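Mạch 전망대 계단, 두 번째 도전

11/01/2019

드디어 갔다왔다. Mạch 전망대. 3월에 갔을 때는 중간에서 포기하고 내려왔던 그곳. 다리 아파 죽겠는데 잊기 전에 대충 적어둔다.

계단 1,344개. 입구 표지판에 그렇게 써있다. 세어볼 생각은 없음. Visov역에서 2번 버스 타고 종점까지, 내려서 매표소까지 또 걷는다. 입장료는 없고 주차장만 돈 받는듯.

처음 200계단은 쉽다. 나무 그늘에 바람도 불고. 여기서 신나서 뛰면 안된다. 지난번에 내가 그랬음. 그 다음부터 경사가 확 서고 난간이 한쪽밖에 없는 구간이 나온다. 비온 다음날이라 돌이 미끄러웠다. 등산화 신고갈걸.. 운동화 밑창이 다 닳아서 두번이나 미끌.

쉼터는 중간쯤에 하나. 벤치에 앉아서 김밥 먹음. 옆에 앉은 분들이 Imetti 쪽으로 내려가는 길이 더 완만하다고 알려줬는데 버스가 하루 7대뿐이래서 패스.

꼭대기는 솔직히 좀 추웠다. 구름이 끼어서 Prorcombe 호수가 반만 보임. 그래도 한참 서있었다. 바람소리 밖에 안들리고 좋았음. 사진은 폰 배터리가 나가서 몇장 못찍었다.

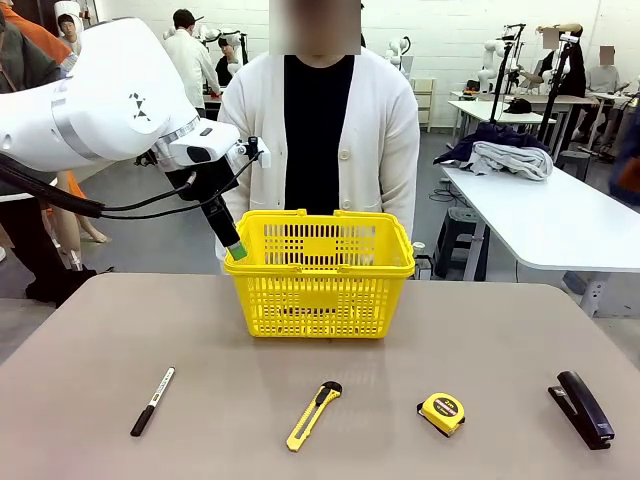

내려오는 길이 더 문제였다. 무릎이 후들후들. 올라갈땐 숨이 차고 내려갈땐 무릎이 나가고. 매표소 옆 가게에서 귤이랑 물을 샀는데 손잡이 두 개 달린 노란 플라스틱 장바구니, 구멍 숭숭 뚫린 그런거에 귤을 가득 담아놓고 판다. 한봉지 사서 버스 기다리면서 다 먹어버림. 달았다.

다음엔 스틱 꼭 챙기고 물은 두 병. 배터리도. 단풍은 이번주가 거의 끝물인것 같으니 갈 사람은 빨리 가시길. 나는 일단 파스부터 붙이고 잔다.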